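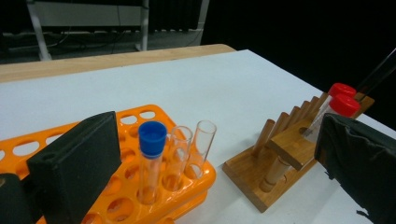 Grabowska
Community member, Party Rules and Meetings board

Hello everyone, I hope this is the right board. I belong to the Stornow branch of our party, and in May we're supposed to pick delegates for the district convention at Fevelholm. The notice went out with 10 days to go, but our bylaws say 18. Half the branch wants to go ahead anyway and the other half is threatening to stay home. Can the vote stand if everybody who turns up agrees to the short notice? I'm fond of people on both sides and I'd love to keep the peace!

14 comments

Stundura
Regular contributor

Oh, I feel for you, we went through this very thing a few years back (and some folks still sit on opposite sides of the hall). The trouble is that a notice rule mostly protects the members who aren't in the room, so the ones who are there usually can't waive it for them. Check whether your bylaws have a line about emergency meetings. If they don't, I'd send a fresh notice and move the date, then write to the district and ask them kindly to hold your seats. Ours gave us an extra 4 days without any fuss. Do get that in writing, though.

2 shares

precinct_porch
New member

Just hold the vote. Our county has 900 members and I've never heard one of them bring up the notice. Good luck anyway!

Last updated: May
Contact us | Back to top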